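Out and About > School Visits

A Morning with the Table-Setting Robots in Rastville

It was 230 miles from our driveway to the front doors of the technical school in Rastville, and I'd do it again next week if they asked me.

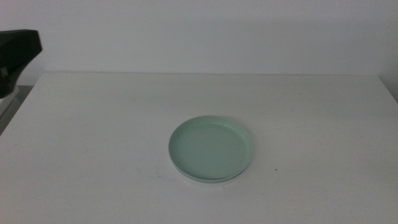 I should start with how I got there. Back in July I wrote a few lines on this site about wanting to see what high school robotics looks like now, since my own experience of it ended with a cardboard arm run by syringes full of colored water (it leaked on the judge). A reader forwarded those lines to Lumturie Kadrić, who teaches the automation class at Rastville, and she wrote back the same evening with an invitation to their fall open day, directions, a warning about the construction on the bridge, and a recommendation for pie. I followed all of it except the warning, and I sat on that bridge for a good long while listening to a radio program about gutters.

The open day was on 11 November 2022, and it had a nice homey feeling from the minute you came in. There was coffee in the entryway, a table of name tags with markers that had mostly given up, and a student at the door who walked each family to whichever room they wanted first. I told mine I wanted robots and she said, "Everybody does, but you should see the welding shop too," and I promised I would, and I did, at the very end, and she was right.

The automation class is in room 231, up a flight of stairs and past a trophy case that is mostly wrestling. Ms. Kadrić has taught there long enough that several parents in the hallway turned out to have been her students, and they still straightened up a little when she came by. She is small and quick and talks while walking, so a conversation with her is partly exercise. I liked her enormously.

The class spends the fall term on a single project, and this year's project is setting a table. That's all! A plate, a cup, a fork, a folded napkin, put down where they belong by an arm the students have programmed themselves. When she first told me that by email I'll admit I thought it sounded a bit tame next to the throwing and climbing machines you see at the big contests. I changed my mind in the first ten minutes. I watched a team of juniors try to decide, with real passion, how a gripper ought to take hold of a plate.

Think about how you pick up a plate. You probably slide your fingers under the rim and put your thumb on top and never give it a thought. Now try it with only two stiff fingers, no feeling in them, and an arm that will go precisely where you tell it even if where you told it is the middle of the table. One boy wanted to come straight down and pinch the rim from above. The girl next to him wanted to come in low from the side, and she had drawn it out very carefully on graph paper with arrows. A third teammate, who had been quiet, asked what would happen to the low approach if the rim was shallower than they'd measured, and the whole group groaned, because it meant measuring again.

They call the project Pestero, by the way. I asked three different students where the name came from and got three different answers, one of which involved somebody's grandmother's dog, so I'm leaving that one alone.

There are 6 teams, and they share the arm on a sign-up sheet taped to the door. The sheet was a wonderful document all by itself. People had traded slots, crossed each other out, drawn a small skull next to an early-morning one, and at the bottom somebody had written "PLEASE put the speed back down when you are done," with the please underlined twice. I had a feeling there was a story there, and Ms. Kadrić confirmed that there was and that it had involved a cup.

Speaking of speed, I was impressed by how slowly they run things at first. Each team starts a new program at a crawl with one student standing by the stop button and doing nothing else. No phone, no chatting, no holding somebody's notebook. When visitors crowded in, a girl with that job asked a grown man, very politely, to please take a step back behind the tape, and he did it at once and apologized. I thought that was as good a piece of teaching as anything on the whiteboard.

For the open day each team got a turn to show where they were, finished or not, and most of them were cheerfully not. The first team did the plate. Their program carried it from one side to the other and set it down with a little click, and all the parents clapped, and the team looked embarrassed and pleased. Then they ran it again and the plate landed in a slightly different spot, and they immediately forgot we were there and started arguing about it. A mother near me whispered that this was exactly how dinner went at their house.

The second team had the fork, and I don't envy them. A fork lying flat gives you almost nothing to grab. They had tried padding on the fingertips, and then different padding, and they passed the rejected bits around so we could feel how one was too slick and another so sticky it wouldn't let go of anything. I held on to the sticky one longer than was polite. Their best run so far picked up the fork in 50 tries out of a much longer afternoon than they had planned on, and they had written every failure down in a composition book with the date and a guess at the reason. Some of the guesses were crossed out and replaced by better ones. One just said "sad."

I asked Ms. Kadrić about the notebooks, and it's plainly a subject close to her heart. She grades them as heavily as the programs. A student can come to the end of the term with an arm that still drops the fork and earn a very good mark if the pages show clear thinking about why. "They come in wanting it to work," she told me, "and I want that too, but I'd like them to be able to tell me what changed between the run that did and the run that didn't." She also makes them change one thing at a time, a rule the students recite in a sort of singsong when a classmate breaks it. I heard it twice before lunch.

The napkin team deserves a mention for courage. Cloth doesn't hold still the way a plate does, and the folded corner they were counting on kept slumping over. They had gone through starch, paper, and a thicker kind of cloth, and were now working on where to place the napkin before the arm ever gets to it, which struck me as sneaky and smart. Their demonstration went wrong from the first second. The young man explaining it simply kept talking, told us what he'd expected to happen, what had happened, and what he'd look at next, and got the biggest hand of the morning.

Afterward there was a question time, and the little brothers and sisters asked the best ones. Could it wash the dishes? (Not this year.) Does it know what a plate is? That one made everybody stop. The student who took it said that their program doesn't know anything about plates, it only knows a place to go and how far to close, and if you put a sandwich there instead it would try to pick up the sandwich. The child found this extremely funny and wanted to see it done. Ms. Kadrić said they'd discuss it.

I had lunch in the cafeteria with a retired machinist from Sullier, the next town over, whose grandson is on the plate team. He'd driven over early and stayed in the room the whole morning. He told me the talk in there reminded him of his old shop, mainly the part where people squat down to look at a thing from the level of the table before they say anything. After that I noticed it constantly. They all do it. Up, type, run, squat, look, groan, up again.

In the afternoon I saw the welding shop, as promised, and the greenhouse, and a very fine small engines room that smelled exactly like my father's garage. But I kept drifting back upstairs. By then most of the visitors had thinned out and the students had quit performing and gone back to work, and I sat on a stool by the window and just enjoyed it. The graph paper girl got her turn with the low approach. I won't tell you how it went because they were still fussing with it when I had to leave, and I would like to believe I'll hear about it by email.

A few practical notes if you'd like to go yourself. The school holds its open day every fall, and there's a smaller evening show at the end of the term when the teams try to set the full table from start to finish. Both are free. Park behind the gym, since the front lot fills up with buses. The stairs to the automation room are steep, but there's an elevator at the far end of the hall if you ask at the desk. Wear shoes you can stand in. And the pie place Ms. Kadrić recommended is Dumitrescu Bakery, two blocks down from the school on the same side. I had the sour cherry, and I brought a second one home in a box on the passenger seat with the belt around it, back over the bridge, and lost only a bit of the crust.

Filed under: School Visits, Robots, Day Trips

More from Out and About
- A Wet Afternoon at the Sullier Harvest Fair
- Behind the Counter at a Small-Town Print Shop
- The Button Factory Tour, and Why I Went Twice
- Reader Mail: Your Favorite Science Fair Memories

Contact | About this site | Back to top
© Out and About. Please ask before reprinting.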